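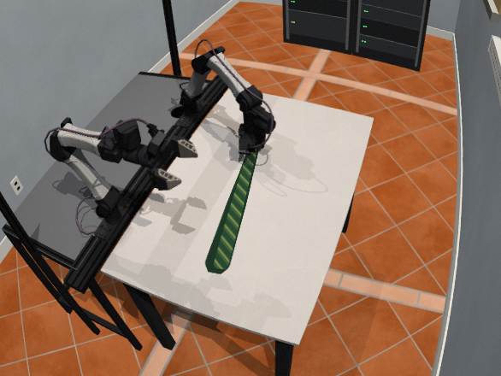 What was the best thing I saw at the pictures over the summer holidays? Wolwood, easily, and I went back for it twice more after the first time.

I'd gone in knowing only the poster. It's a family drama about two sisters running a sawmill, which I realise sounds like homework, but it's so funny! The younger one spends half the film trying to sell a truck that won't start, and the scene where she finally talks the neighbour into a test drive had our whole row in tears. Then the last half hour goes somewhere much quieter and I was a mess by the credits (bring tissues, bring extra for your mum).

Réka Kozma wrote and directed it, and I've since chased down her earlier one, Calloway, which hardly played anywhere. It's rougher. You can hear the wind in the microphone in a couple of the outdoor bits, and the fellow playing the priest is a bit stiff, but the dinner argument is as good as anything in Wolwood. Eleven minutes without anybody leaving the table! I watched it on my laptop and then watched that part over again before bed.

What makes me so happy is that people are going. It opened at our local on a single screen, in the tiny cinema with 28 seats and the dodgy armrests, and they had to shift it into the big one by the second weekend. I got chatting with the girl at the candy bar and she told me they'd sold 1103 tickets to it so far, for a film with no stars and no explosions. It's now in week 8. The superhero thing that opened the same day has already gone.

I did also see Clornedlow, because my brother was paying. Gorgeous colours, a cracking chase through a flooded car park, and I couldn't tell you a single character's name. I had a good time! The popcorn was fresh. I'd probably see a sequel if he's paying again.

Next up is Rurkthorpe, which is meant to be out here in July. It's a ghost story set on a ferry and the trailer is mostly fog and one very worried cook, and I am completely sold. A friend in Hobart has already seen it at a festival and refuses to tell me anything except to sit near the back, so of course now I want the front row.

If Wolwood is still on near you, go this week. Tuesday is cheap night at ours, and the 6.30 session fills up, so book.

Back to top | Contact me | © 2018 All words mine, please ask before borrowing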